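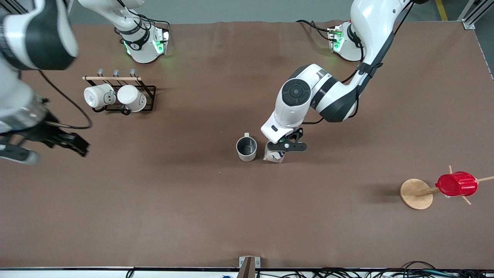
A small carton with blue printing, and a gray mug.

Getting a Mirnia transcript read correctly

4 Jan 2019
By Bram De Bruijn

My transcript evaluation came back from Lorora before the break, and the grade average on it was wrong. The error was small, and it took three emails to get it fixed. I am writing down the mechanics because the forms on both sides assume the reader already knows them.

The first problem is the unit. Mirnia does not record credits. It records study hours per module, and those hours include lectures, labs and the time a student is expected to spend reading alone. My second year is listed as 900 hours. Lorora records credits, and its credits are based on contact time, with the reading left out. There is no single number that converts one into the other. A lab module is nearly all contact time. A seminar module is mostly reading. If you divide both by the same factor, the lab comes out too light and the seminar too heavy.

The evaluator's worksheet divides everything by the same factor. I know this because a copy was attached to the result. It has one column for source hours, one for converted credits, one for grade points and one for the product. The layout is fine. The factor sits in a cell at the top and applies to every row.

The second problem is the scale. Mirnia grades in whole marks out of 8, and Lorora uses letter grades on a 4-point scale. The obvious thing is to halve the mark, and the worksheet did that. But a full mark at Mirnia is rare. The grading note printed on the back of the transcript says the top mark is reserved for work beyond the level of the course, and that the next mark down is the normal grade for excellent work. Halve that one and you get 3.5, which Lorora reads as something between an A and a B. A table that maps each mark to a letter would handle this. Lorora has such a table for several school systems. It does not have one for Mirnia, so the evaluator used the default.

The back of the transcript was not scanned. That was my fault. The upload form asks for "all pages" and I took that to mean all sheets. If your school prints its grading note on the reverse, scan the reverse, even if it looks like boilerplate.

The third problem was a repeated module. I took introductory statistics twice. Mirnia keeps both attempts on the record and marks the first one with an R in the margin. The first attempt does not count toward the average. Lorora has the same policy for its own students but writes it differently, and the R was read as a code for the department. Both attempts went into the sum.

My first email asked for a recalculation and gave my own figure. The reply said that student calculations cannot be accepted. Fair enough. The second email left out my figure and quoted the grading note instead, with a scan attached. The reply agreed on the scale but said nothing about the repeat. The third email was two lines long and dealt only with the R. It was answered the same afternoon.

From this I would draw one practical rule: one issue per email, with the document that supports it attached. The office handles requests as tickets, and a ticket is closed when one thing in it has been answered.

The hours question I left alone. The evaluator has no way to split contact time from reading time unless the module descriptions are on file, and Mirnia's module handbook runs to 358 pages in one file – too large for the upload form. You can extract the relevant pages and have them certified, but certification is charged by the page. In my case the change would not have moved me past any threshold. For someone close to the line for a scholarship it could be worth the fee.

The corrected evaluation is dated the same as the original. It has a new reference number and no note that it replaces anything. If you have already sent the old one somewhere, send the new one again and say which number is current. The admissions system at Landeg had both of mine on file and was showing the older one. I have asked them to remove it. They expect to get to it before the March deadline.

Recent posts

Reading the Landeg course catalog
Why withdrawn modules still show on a transcript
Notes on the Redarano placement test
File size limits on upload forms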